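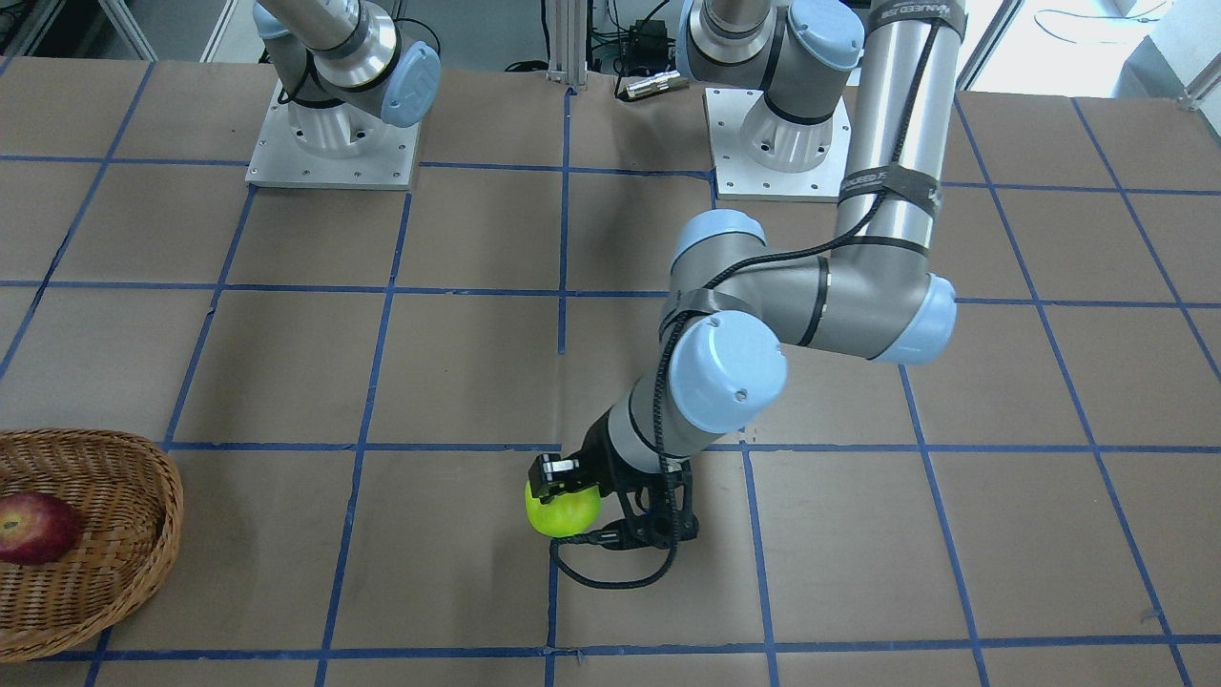 Green apple over the grid, red apple in the basket.

Fliltau: notes on the apples and the taped table

Hello, and thanks for downloading this. I'm Nesma Ramadan and I look after Fliltau, a folder of 3,314 pictures of apples, a basket and one big table ruled into squares with tape. I wrote these notes mostly because people kept emailing me about the table.

What's in the folder

There are 8 subfolders, one per sitting. Each has its pictures plus a small text file called squares.txt, giving the square each apple was meant for. Almost 700 of the pictures have no apple in them at all - please keep them, they're handy for checking colours.

The names are plain: sitting, then view, then number. Zuzana Štěpánek did the renaming in January and I've left her spelling alone, so "baskett" is correct if you're searching for it!
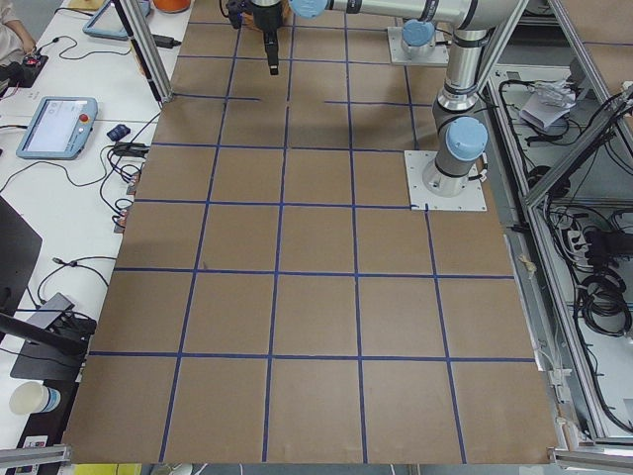

Squares are named by row and then by place in the row, and I always start from the bottom left because that's how I'd read a map (Moataz El Ouafi starts from the top, and we've agreed to differ). It's tape laid over brown card, with five squares along the nearest edge, so those are A1 to A5. The lines wobble a bit and some stop short further up, so please don't go measuring anything from them. If an apple sits on a line, squares.txt gives both names with a plus sign in between.

Known niggles

Sitting 4 has two apples swapped in squares.txt. I've fixed the copy on the Plarkomeo page but not the one in the zip. Sorry!

The tape is blue throughout, though how blue depends on the view, and the card goes from brown to a sort of pinkish beige. Match on the squares and leave the colours be.
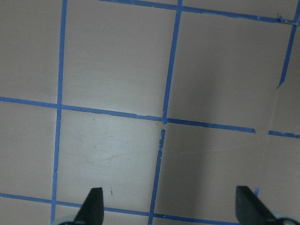

Tape close up, with a ragged end below the middle line.

Write to me or Fadwa Zerouali if a square name looks wrong, and do say which sitting you're in.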